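Gekus bars: read me first

Hello, and thanks for downloading this. I put the Gekus set together because I kept needing plain, chunky things in a metal box and could never find pictures of them that weren't either perfectly tidy or hopelessly blurry. So these are my bars, in my bins, lying however they happened to land.

What you get

There are 800 pictures in the download, split over 2 folders. The first is called "heaped" and the second "spread", and I think you can guess which is which. Heaped means at least one bar is resting on another. Spread means they're all on the floor of the bin, though they may well be touching. If I couldn't decide I put it in heaped, so expect a few borderline ones in there (sorry, I did go back and forth on those).

There's also a notes file, plain text, one line per picture. Each line has the file name, the colours present and a short remark if I had one. Most of the remarks are dull. Some just say "glare".

The bars

They come in red and dark green. I bought them as a job lot from Bevance, who were clearing out a shelf of odds and ends, and picked these two colours out of the box. All the bars are rectangular, and there are no markings on them that mean anything. If you find a scuff that looks like a letter, it's a scuff.

I chose red and green on purpose, knowing full well it's an awkward pair for anyone with red-green colour blindness. A friend of the project asked me about this and it's a fair question! The green is a good deal darker than the red in most lights, so you can often tell them apart by brightness alone, but I wouldn't count on it in the dim ones. If you need a safer pair, let me know and I'll think about a second set with something blue in it.

The bins

Grey metal, open at the top, with walls that slope in towards the floor. They came from Michailidis, second-hand, and had clearly led a hard life before I got them. I was going to repaint them. I even bought the paint. Then I looked at the first batch of pictures and decided the wear was the best bit — a freshly painted bin looks like nothing you'd ever meet in a real workshop.
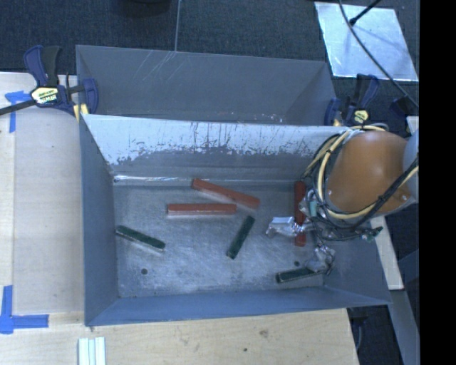

Last changed: 11 Aug 2018

The wall between the front bin and the one behind has lost a lot of its paint along the upper half, and the pale patch has a really ragged lower edge. I mention it as it's the thing most likely to trip you up. If you're picking out shapes by their edges, the scratches and flecks will give you plenty of edges you didn't want. The same goes for the bright line where that wall meets the floor, which is thin and straight and can pass for the edge of a bar if you're being careless. I was careless, more than once.

The floor is scuffed too, and shiny, so bars and walls can throw odd bits of light around on it. There are small dark round holes in it as well. Please don't mark these up as objects. An early version of my notes file had one down as "small black thing", which I've now taken out.

How I set the bars out

Mostly I didn't. I tip them in from a cardboard tray, give the bin a nudge if they've all slid to one end, and leave them alone after that. With three of each colour you get a nice mixture: some lying nearly flat across the bin, some at a slant, some pointing into each other. I don't straighten anything. For the spread folder I did sometimes lift a bar off its neighbour and put it down in a gap, so those are slightly less natural, if you care about that sort of thing.

Please don't expect every bar to be fully on show, either. Parts get covered, and I've kept those pictures in.

Things I know are wrong

The notes file uses "green" and "dk green" for the same bars. I changed my mind halfway through and haven't tidied it up.

5 pictures are listed in the notes but missing from the folders. I deleted them by accident and kept the lines so the numbering wouldn't shift.

A handful of the file names have a space before the dot. Sakon (the little renaming tool I use) copes with it, other programs may sulk.

Using it

Help yourself, for anything you like, paid or unpaid. A mention of Gekus would be lovely but I won't chase you. If you fix the colour names in the notes file before I do, please send me your copy and I'll swap it in.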